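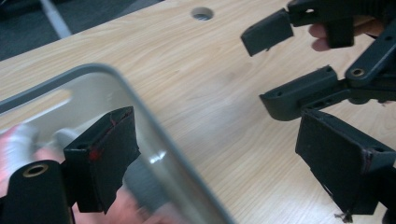 Clear Boxes, Light Tables - a talk with the person who sorts the stockroom at Trodstead

Ten past seven in the morning and the coffee is still dripping. The supplies coordinator at Trodstead has already moved two stacks of boxes off a chair so I can sit. Shared workshop, long hours, lots of people borrowing lots of small stuff. Her job, as she puts it, is "making sure the stuff is where the label says."

She asked me to leave her name out. Fine by me.

We started with containers, which is where she wanted to start.

"Clear ones. Always clear," she says. "I inherited a wall of blue bins when I came here. You had to pull every single one down to find the tape. I was up and down that step stool all day."

The blue bins went in June. What she buys now is see-through plastic with rounded corners, the kind you can read the wood grain through when it sits on a table. She likes the corners more than I expected. Square ones crack there first, she says, and crumbs collect in them.

Any downside?

"Glare. If the lights are right over you, you get a big white spot on the side and you can't see what's in it. So you tilt it. Also scratches. After a year some of them look like shower doors."

How many does she have? She checks a sheet taped inside the cupboard door. 658, counting the little ones for screws. She thinks the sheet is wrong but not by much.

The tables

Pale wood tops, all the same, bought from Guthrie when the old office downstairs closed. There was an argument over it. Half the building wanted white.

"White shows every mark and then it's somebody's job to wipe it, and guess whose. The light wood is easier on the eyes. You can see a black screw on it, you can see a clear lid on it. Well, mostly you can see a clear lid."

Each top has a round hole for cables with a gray liner in it. Useful, I say. She makes a face.

"Useful for losing things. Washers, pen caps, a whole earring once. I want plugs for them. Hamow sells a plug but you have to order 50 and I don't have 50 holes."

The floor is dark gray carpet, not her choice. Anything small and black that rolls off the edge is gone untill somebody steps on it. She keeps a magnet on a string for that. Cables she would rather run along the wall, and they don't always stay there.

Handling

I asked what people get wrong. Long pause, then quite a lot at once.

"They grab by the rim. One side, one hand, full box. The wall bends, the lid pops, everything goes. Hold it low, or use both hands. And put it down in the middle of the table! Not half on."

Lids stay with their boxes, that's her other rule. The Etano lids and the older ones look the same and don't fit each other, so she has put a dot of paint on one set. Yellow dot, Etano. No dot, older. New people get told on there first day and forget by lunch.

She does a full sort every 6 weeks. Takes most of an afternoon. Everything out on the tables, empties to one end, cracked ones in a bag by the door. She tried every two weeks for a while and people started hiding boxes in their desks.

"I found 7 in one drawer. Nested. I was sort of impressed."

What would she change, given the budget?

"Shallower shelves. If it's two deep, the back row doesn't exist." She is already standing, looking at something on the far table. "And the plugs. Write down the plugs."

A delivery buzzes at the door and she goes to sign for it. More boxes, by the sound of it, medium size, lids packed separate.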